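The second life of the grey bin

Storage features tend to start with wicker. Baskets photograph well and they look good on a shelf, and for a spare room or a hallway they do the job. This piece is about the other sort of container, the plain grey plastic or metal bin with tall sides that sits on a workbench or a kitchen table and has things dropped into it all day long.

Ignacio Cantero has been buying and selling them for most of his working life. His shop, Bermúdez, takes up the ground floor of a former bakery in Merley, and the name over the door belongs to the man he bought it from. The stock changes with whatever firm is moving or closing. When I visited on a Saturday in May there were bins stacked to the ceiling along one wall, sorted by footprint and then by depth. The cheapest was £9. A large one with a matching lid was £40.

"People come in wanting the biggest," he says. "They take it home and fill it, and then they can't find anything at the bottom."

His advice is to start with the depth of your own arm. If you have to lean over and feel about for something, the bin is too deep for small items and should be kept for bulky ones. Blankets, footballs and bags of compost are fine in a deep bin. Screws, seed packets and cake cutters are not.

The shape of the sides matters as well. Sloping walls mean that empty bins will nest, which saves a good deal of room in a shed. They also lose floor space, so a bin that looks generous at the rim can be tight at the base. Cantero tells customers to measure the bottom and ignore the top. Straight-sided bins hold more for their size but take up the same space empty as full, and he sells fewer of them.

Then there is the matter of what goes inside. The most useful habit I picked up in Merley was putting a bowl in the bin. It can be any bowl. It keeps loose bits together, it lifts out in one go and it can be washed at the sink without emptying everything else. A coloured one is easier to spot against grey. Cantero keeps one in the bin beside his till for keys and string, and has done so for years.

Bowls also spare the walls. A grey bin that is used every day will scuff, first low down where things are pushed against it and then along any pale strip or edge that gets rubbed.

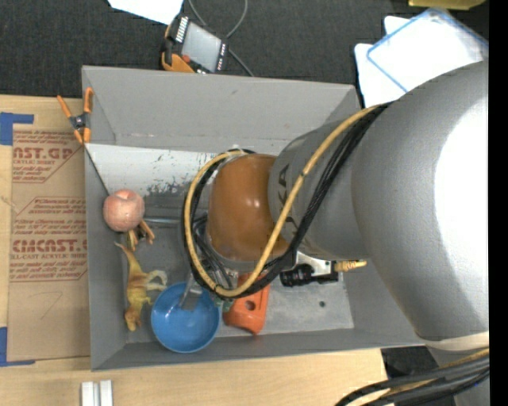 Scuffs do no harm and are not worth paying to avoid. Cracks are another matter. Run a thumb round each corner before you buy, inside and out, and press the middle of the base with the bin upside down. If it flexes a little and comes back, it will last. If it clicks, leave it.

Cleaning is simple. Warm water and washing-up liquid will deal with most of it. For black marks, a paste of bicarbonate of soda on a damp cloth works if you give it ten minutes. Scouring pads leave fine scratches that hold the dirt, so the bin looks worse within a month.

New bins are easy enough to find. Junley makes a nesting range in three depths, and Asach sells a heavier type with a rolled rim that is kinder to the hands when the load is heavy. Expect to pay more for the rim. Second-hand, either make will cost you half.

I came away with two medium bins and a shallow one. The shallow one lives on the kitchen table with a bowl in it and gets emptied on Sunday nights. The other two are nested in the shed until I decide what to do about the paint tins.

Bermúdez is open Tuesday to Saturday. Bring the measurements of your shelf.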